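Grellside Home Help Exchange
Cleaning and Tidying > Tables and worktops

White craft table: how do I keep it white, and is paper worth the bother?

Asked Jan 23, 2019

I've finally got a proper craft table and I love it! It's a Fiteck with a smooth white top, and after years of working on a dark dining table it's like somebody switched the lights on. I can find pins. I can see pencil lines. Wonderful.

My worry is keeping it that way. I do card making, a bit of bookbinding and far too much with ink pads, so it will get hammered. I've been putting white lining paper down for the messy jobs, but then I change it all the time, and sometimes I'd just like to work on the bare top. 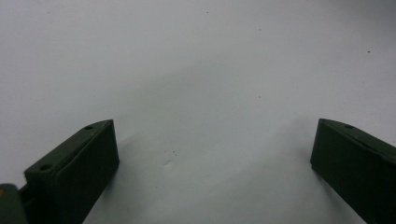
Plain white at the craft table, close up

The other thing is shading. Under my lamp the white never looks quite even, it goes a little greyer in places, and I can't tell if that's light or the start of grubbiness. Does anyone else get this? And what do you clean yours with?

Answer 1 (marked helpful, 324 views)

White tops are brilliant for this sort of thing, you'll never go back! Two separate questions really, so:

Shading first. Gentle changes of tone on white are very often just the light falling off. Move the lamp to the other side and look again. If the grey moves, it's light. If it stays put, wipe that patch with a clean white cloth and see what comes away.

For cleaning, warm water with a drop of washing-up liquid, then a dry cloth. Do it at the end of every session while the glue is still soft. Ink is the awkward one — I use a white rubber on light smudges and it lifts more than you'd expect. Please don't use cream cleaner or the rough side of a sponge. I took the shine off a patch of my old Skirovico desk in December doing exactly that, and it's picked up dirt there ever since.

Keep the paper for ink days. Cut 2 sheets at once and lay them together, so when the top one's ruined you peel it off and carry on.

Answer 2

paper every time. I buy the Rondonuwu rolls, tape the corners down with low tack tape, 60 seconds and done. also you can scribble measurements on it

Answer 3

Same as the first answer, but try anything stronger than soapy water on the underside first. And test your tape too, mine left a sticky line along the front edge that I had to rub off with cooking oil. Enjoy the new table!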